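Sterkgate Home & Workshop Help
Storage and Surfaces

Scratched metal bin on a wooden table: line it, paint it, or leave it alone?

Posted by Adhiambo Masanja

I finally have a proper sorting table in the back room and I'm so happy with it! Light wood top, dark carpet underneath, and a big open metal bin sitting right on the wood where everything gets dumped before it goes into drawers. Mostly small hardware, hinges, brackets, the odd drill bit. The bin was secondhand and the bottom is pretty beat up. It's 33 inches long and too heavy for me to move by myself more than once in a while.

I have two worries. One is the scratches inside, which I'm told will rust. The other is the table, because I only oiled it in May and I don't want gray marks all over it. Should I line the bin, put something under it, or both? I'd rather not spend a fortune. I've already bought a can of Mahawong metal paint but haven't opened it.

3 replies

Cheuk-hei Chien

Oh, I love these bins, you're going to get years out of it! Keep the paint closed for now and see if the store will take it back. I painted the inside of my first one and it looked fantastic for a week or so, then every bracket I tossed in took a flake off, and I was picking blue chips out of my screws all winter.

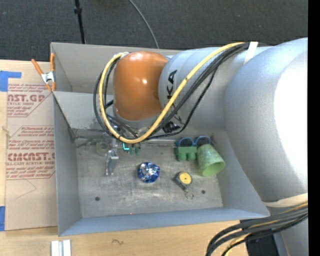

Lining is the way to go, and it's a really fun little job for a Sunday morning. Wipe the bottom down, let it dry all the way, and cut a piece of rubber drawer mat to fit the flat part only. Don't try to run it up the sides. With tall sloping walls the mat just creeps down and bunches in the corners. Check the floor for openings before you cut, too: there are two round holes in the scuffed metal there, one near each lower corner, and small screws will find a hole like that in no time. I let the mat run straight over mine. If yours ever gets damp inside, cut matching circles so it can drain and keep the tiny stuff in a tray.

As for rust, look at the color. Dull gray scratches are fine. If you see orange that comes off on a damp rag, rub it with fine steel wool, then a thin wipe of oil, and you're good.

For the table I'd use felt strips under the long edges, the self-stick kind. Mine are Podora and they've held up beautifully. Lift the bin with a second person when you put them on! I dragged mine once and I can still find the mark with my finger.

pegboard56

Cork tiles. Done mine 13 years ago, still there.

Iltach_Annie

Agree with the felt, but give that oil more time to cure if the top still feels tacky. I put felt down too soon on a bench and it stuck so hard I had to scrape it off with a plastic putty knife. Wax paper under the bin works fine while you wait. And cork is nice and quiet, but it crumbles if you drop heavy hinges on it, so it depends what you're throwing in there.

Adhiambo Masanja

Thank you all, this is great! I checked and there's no orange on the rag, just gray dust. Going with the rubber mat and felt. My neighbor is coming over after dinner to help me lift, and the paint is going back to the store tomorrow.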